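Lokix Desk Pad, Black
Catalog section: Work Surfaces and Desk Accessories
Supplied by Brultolstead Office and School Furnishings

The Lokix desk pad is a rectangular surface cover for desks, study tables and sorting stations. It is intended for shared rooms where one desk serves several purposes in a day, and where the desktop must be protected from scratches, cup rings and pen marks. The pad has rounded corners and a matte black finish that limits glare under ceiling lights.

The pad lies flat without adhesive and may be lifted for cleaning or moved to another desk. Small items such as blocks, counters, beads and paper cups stand out clearly against the dark surface, and for this reason the pad is often ordered for sorting and counting work as well as for writing. 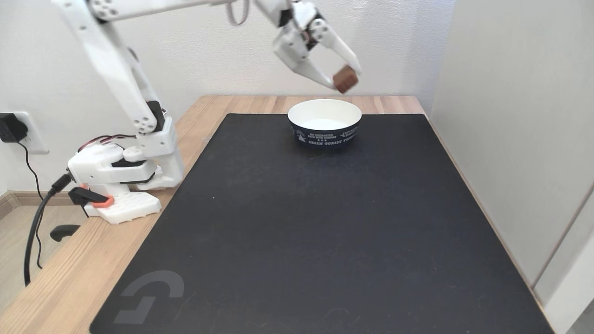 Black desk pad on a light wooden desk, with paper bowl and small brown cube.

Ordering
Pads are sold singly or in cartons of 24. Orders from schools and public offices are shipped from the Pornach warehouse within 4 working days of approval. Carton orders may be divided between two delivery addresses at no added charge, provided that both addresses appear on the original order form.

Care
Dust and lint may show on the dark surface between cleanings. Wipe with a soft, damp cloth and allow the pad to dry fully before placing paper on it. Do not use bleach or abrasive pads. Pads in storage should be kept flat; a pad that has been rolled should be left under light weight overnight before use.

Warranty and returns
The Lokix desk pad is covered for two years against splitting and lifting at the corners. Cuts from craft knives are not covered. Unused pads may be returned in their original wrapping, accompanied by the packing slip.

Related items
Ayaaba sorting tray, shallow
Ayaaba paper bowls, plain white
Lokix desk pad, gray

Bowls, blocks and desks are not included with the pad. Requests for surface samples should be sent to the Brultolstead order desk with the name of the institution and a delivery address.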